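Boletim do Condomínio Burnell
Garrafas, tampas e outras paixões do prédio

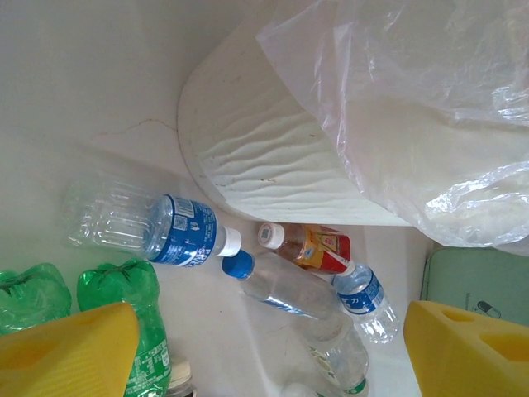

Garrafas de plástico de várias cores e tamanhos, com um saco transparente amarrotado.

A nova taxa de resíduos chegou em janeiro e, com ela, a descoberta de que metade dos moradores tem opiniões fortíssimas sobre tampas. O senhor Behrouz Vahidi, do terceiro esquerdo, defende que a tampa vai na garrafa. O senhor Marwan Sabbagh, do terceiro direito, defende que a tampa vai à parte, num frasco que ele próprio deixou no patamar e que ninguém teve coragem de tirar de lá. Os dois partilham uma parede e, desde o Natal, pouco mais.

A administração pediu um parecer à Nurari, a empresa que nos faz a recolha. Responderam com um folheto de dobrar em quatro, muito bonito, onde se lê que as garrafas devem ir vazias e espalmadas. Sobre tampas, nem uma linha. Insistimos por telefone e mandaram-nos outro exemplar do folheto.

Passemos ao dinheiro, assunto em que o prédio costuma estar mais atento. A separação malfeita custou-nos no ano passado 300 euros em sobretaxas, dos quais 70 por causa de um único saco. O saco continha um ferro de engomar. O proprietário do ferro sabe quem é, e nós também, mas a assembleia decidiu ser elegante.

Ficou aprovada a compra de um contentor novo para a cave, modelo da Zarkska, por 500 euros. Houve uma proposta concorrente de 1000 euros, com pedal, fecho suave e uma abertura que, segundo o catálogo, «convida ao gesto». A maioria achou que o gesto já anda suficientemente convidado.

A dona Kazlauskienė, do rés-do-chão, lembra que a janela dela dá para o pátio e que deitar garrafas no contentor à meia-noite se ouve perfeitamente, mesmo quando a pessoa as larga uma a uma com muito cuidado. Sobretudo quando as larga uma a uma com muito cuidado. Pede-se que o façam até às dez.

Quanto ao cheiro de julho passado, continua sem autor. Há quem fale de iogurte, há quem fale de peixe, e a acta regista as duas hipóteses. Passar as embalagens por um fio de água resolve quase tudo. Não precisam de ir à máquina da loiça, como foi sugerido na última reunião por alguém que não paga a água quente.

O contentor chega na próxima semana. A chave da cave está no sítio do costume, e quem não souber qual é o sítio do costume pode perguntar na administração, às terças, depois das seis.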